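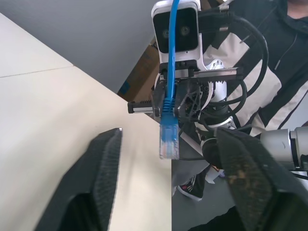 A network cable held by one gripper, seen from the wrist camera of the other arm.

Two-arm method passes network cables from hand to hand without a fixture

2019-05-22 – Kurwood, the robotics research group at the Cirnus laboratory, has published results from a study in which two robot arms hand a network cable from one to the other in mid-air. Using the group's new method, called Setel, the arms completed the handover in 96 per cent of trials. The same arms running the group's earlier method completed it in 41 per cent.

The work deals with a common problem in electronics assembly. A cable has no fixed shape. It bends when it is picked up, swings when the arm moves and turns when it is gripped off centre. Factories usually get round this with a fixture, a shaped holder that keeps the connector still while the robot takes it. Fixtures work well but have to be made for each part, and they take up bench space. When the product changes, the fixture often has to change too.

Setel does the same job with the arms alone. One arm holds the cable so that the connector hangs down below its fingers. The other arm comes in with its fingers open, looks at the connector through a small camera at its own wrist and closes on it. The first arm lets go only when the second reports a steady grip.

Most of the improvement comes from what happens just before the fingers close. The earlier method took one reading of the connector's position and then moved to that point. If the cable swung in the meantime, the fingers closed in the wrong place or pushed the connector aside. Setel keeps taking readings during the whole approach and slows the arm down when the readings disagree. If they do not settle, the arm backs off a short way and tries again.

Clear plastic connectors were a particular difficulty. They reflect light and let the background show through, so a camera may find an edge in one reading and lose it in the next. Setel does not try to find the outline of the plastic first. It follows the coloured cable down to the boot and works out from there where the connector should be. The outline is used only as a check.

The robots were not programmed with a fixed path. An operator guided the arms through the task and the system learned from recordings of those sessions. The group recorded 40 sessions for the network cable. A further nine were added after early tests showed that the arm had trouble with cables that had taken on a strong curl from being stored in a coil.

A trial counted as complete only if the connector ended up in the second gripper facing the right way for plugging in. Handovers in which the cable was caught by the boot, or in which the connector was turned to one side, were recorded as failures even if nothing was dropped. Trials where the arm backed off and tried again were allowed, provided it finished within the time limit.

There are limits to the result. The tests used one type of cable and one type of connector, under normal room lighting. The remaining failures were mostly cases in which the cable twisted as the first arm let go – the wrist camera is then too close to see the turn clearly. The group has not yet tested thin ribbon cables, and it makes no claim about them. Plugging the connector into a socket was not part of this study.

Speed is also some way short of what a production line would need. The slow approach makes the grip more reliable but adds time to every handover. The group expects to recover part of that time by slowing down only for the last stretch of the movement, and tests of this are under way.

The next stage will be carried out with Bakke, which assembles control cabinets and has supplied the group with a list of the cable types its staff handle most often. The two will work through that list and publish results for each type, including those where the method does not work. Trials with Bakke are due to start in October.

The full report, the trial records and the scoring rules are available on request from the Kurwood press desk. Visits to the laboratory can be arranged for trade and technical press.

Ends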